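Clunholm Diaries: a README

Hi, and thanks for stopping by! I'm the person who keeps this dataset tidy (or tries to). It's a collection of 2,176 diary entries written by people who take care of somebody with kidney disease at home, and I was one of those people for six years with my dad, so I'm a little attached to it.

What's in it

Each row is one diary entry. The entries came from 70 caregivers who met through the Clunholm support circle in Barton and agreed to write something short whenever they felt like it. Some wrote every night, some wrote twice and then life happened (I get it, believe me). The columns are:

entry_id: just a number, don't read anything into the order
writer: a made-up code, the same for every entry by that person
relation: spouse, parent, child, sibling, friend
setting: home dialysis, clinic dialysis, transplant, or waiting
mood: one word picked by the writer, spelled however they spelled it
text: the entry itself

I left the mood column alone on purpose. One writer's mood is "Tuesdayish" eleven times in a row and I love it too much to clean it up.

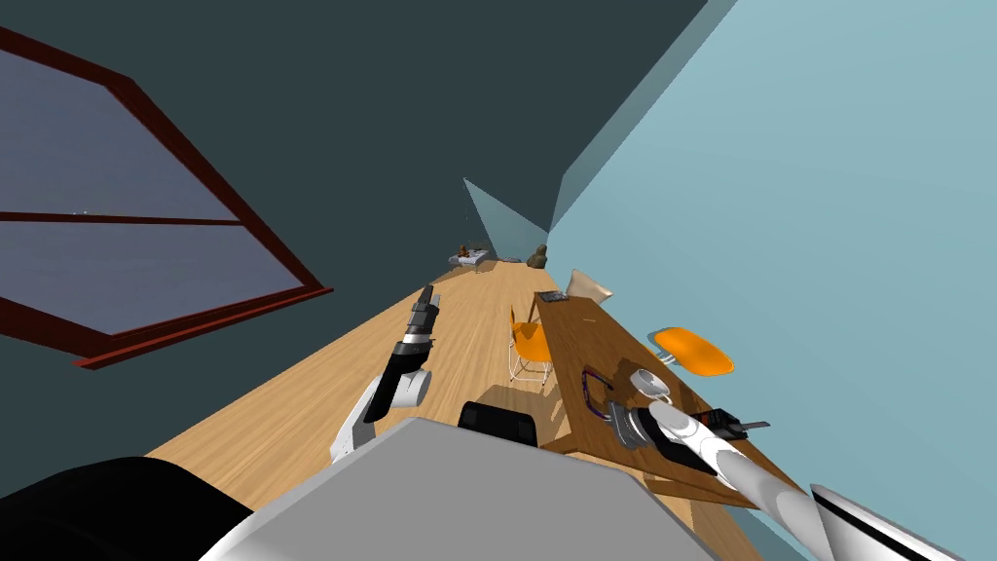
Entries run up to 200 words. That was the limit on the old web form, so if a long one stops suddenly, the form ate the rest and I can't get it back (sorry!). Blank mood fields mean the writer skipped it. They don't mean neutral, so please don't fill them in that way.

How it was put together

Faustino Galindo built the form and handled sign-ups, and I read every single entry before it went in. We took out names, clinic names, street names, and anything that pointed at one particular family. Bjartur Holst then read the whole thing again with fresh eyes and caught 35 entries I'd missed, mostly pet names and church names. Those are fixed in this version.

Writers could pull their entries any time up to release, and a few did. If you're a writer and you've changed your mind since then, open an issue with your code and no explanation, and your rows will be gone in the next version.

Files

entries.csv is the main file, UTF-8, with commas inside the text safely quoted
writers.csv has relation and setting, one row per writer
changes.txt is my running list of fixes, typos and all
pictures is a small folder for the project page

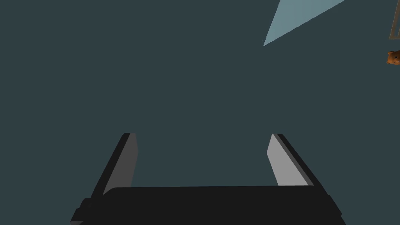
Simulated view with a robot gripper.

Using it

Go ahead and use it for teaching, for research on caregiver stress, or for planning your own support group. Please don't use it to sell anything to caregivers, and please don't try to work out who anybody is. It's not medical advice either! People write down what they tried at two in the morning, and some of it is a bad idea.

Known gaps

Almost everybody here writes in English, and most are women. Friends are hardly represented. The June entries are thin because the form was down for a good part of the month, and I still haven't forgiven it.

Last updated 24 Dec 2024. Questions go in the issues tab, and I usually answer on weekends.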